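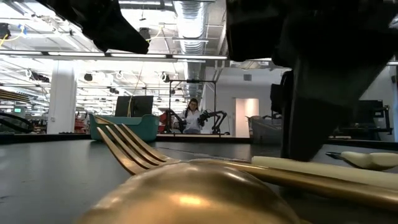 Los cubiertos que usamos sin mirar: peso, equilibrio y comodidad en la mesa
Informe final del proyecto de Diseño de Objetos Cotidianos
Autora: Endang Lumenta
Fecha de entrega: 4/23/21

Por qué elegí este tema

Todo empezó en casa de mi abuela, con una cuchara sopera tan pesada que de niña la agarraba con las dos manos. Cuando la profesora Santoso nos pidió escoger un objeto de uso diario y estudiarlo a fondo, no lo dudé ni un segundo. ¡Comemos con cubiertos varias veces al día y casi nunca pensamos en cómo están hechos!

Un poco de historia

La cuchara y el cuchillo son antiquísimos. El tenedor, en cambio, tardó muchísimo en ser aceptado en las mesas europeas: en la Edad Media se veía como una rareza y había quien lo consideraba una muestra de vanidad. Los primeros solían tener dos púas, útiles para sujetar la carne pero bastante torpes con los guisantes. Con el tiempo se añadieron más púas y se les dio curva, y así el tenedor empezó a servir también para recoger comida (este capítulo fue mi favorito, leí mucho más de lo que cabe aquí).

Cómo hice el estudio

Preparé un cuestionario y lo repartí en el comedor de la residencia Drandamville. Respondieron 86 personas. De ellas, 65 aceptaron además hacer una prueba: comer un plato de arroz con verduras usando 2 juegos de cubiertos, uno ligero y otro pesado, y puntuar cada uno en comodidad, agarre y sensación general. El orden cambiaba de una persona a otra para que el hambre no favoreciera siempre al primero. También pesé los juegos completos en la balanza del laboratorio; el pesado dio 498 gramos.

Lo que encontré

Esperaba que ganara el ligero y me equivoqué de lleno. La mayoría prefirió el pesado, sobre todo en el cuchillo, y varias personas escribieron que la comida les parecía "más seria". Con la cuchara las opiniones quedaron muy repartidas. Las quejas más repetidas fueron los mangos demasiado finos, que se giran entre los dedos al cortar, y los bordes marcados en la zona donde se apoya el índice.

Me encantó descubrir cuánto importa el equilibrio. Un cubierto pesado con el centro de masa cerca del cuello se maneja mejor que uno ligero con todo el peso en la punta.

Limitaciones y siguiente paso

Casi todos los participantes eran estudiantes, así que me faltan niños y personas mayores, que seguramente agarran de otra manera. Tampoco probé con sopa. En mayo quiero modelar en arcilla tres mangos de distinto grosor y repetir la prueba con zurdos, que en el cuestionario dejaron comentarios larguísimos y muy buenos.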